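Montag, kurz nach acht, Kaffee noch zu heiß. Die Gründerin vom Spieleverleih Duda hat 15 Minuten. "Fragen Sie schnell." Angefangen hat sie mit 2 Regalen im Keller in Jalanum. Heute 3358 Ausleihen im Jahr. Läuft also? "Miete frisst alles."

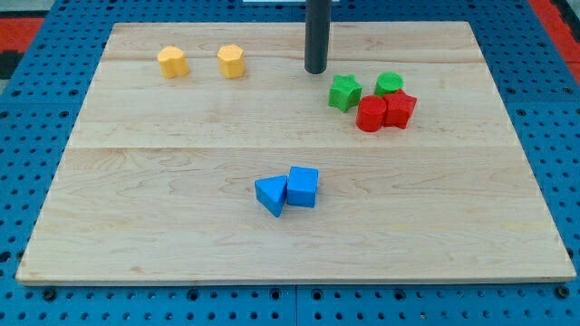
*Bunte Klötzchen auf hellem Holzbrett*

Was am meisten fehlt, wenn die Sachen zurückkommen: Würfel. "Immer Würfel. Und Anleitungen, die landen wohl im Altpapir." Gebühren will sie trotzdem nicht erhöhen, "dann kommen die Familien nicht mehr". Ab März gibts eine zweite Ausgabestelle, in Galevari. Telefon klingelt, sie muss los.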